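Mernetti Opens Packing Room for Household Parcels

Mernetti will open a packing room to the public in June, giving residents a place to box up household goods before a move or a long period of storage. The room has space for 31 bookings a day, and each booking lasts 60 minutes.

Visitors may bring their own cartons or buy plain corrugated ones at the front desk. Staff will show how to fold the flaps, line the base and seal the seams – a short lesson that is included in the booking fee. Tape and paper are also supplied.

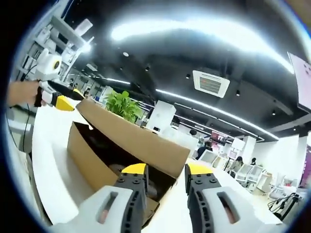
Asger Hviid told the company that most breakages in his own moves had come from boxes filled too high and closed by force, and that he would have welcomed a proper table to work at. He asked that evening hours be considered as well.

Mernetti has agreed to keep the room open until 8 p.m. on Mondays. Finished boxes may be left for collection by Zurcombe, the company's delivery partner, or taken home the same day. Storage of up to 200 boxes is available on site – space is assigned in the order that bookings are received.

Bookings open in May at the Mernetti front desk and by telephone. Groups and schools should contact the company in advance.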